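Review: Olen citation manager, student license

I used Olen for one semester in a law school clinic, on a brief that ran to 118 footnotes. Import from court databases is accurate. Short-form citations update when a footnote moves, including "id." references, though string cites need checking by hand. 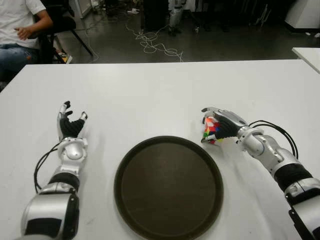
Export is the weak point – a 60-page file took nearly 2 minutes and lost the small caps in journal titles. Uliana Zakharchenko, my co-editor, saw the same fault on her laptop. Suitable for drafting. Finish the table of authorities elsewhere.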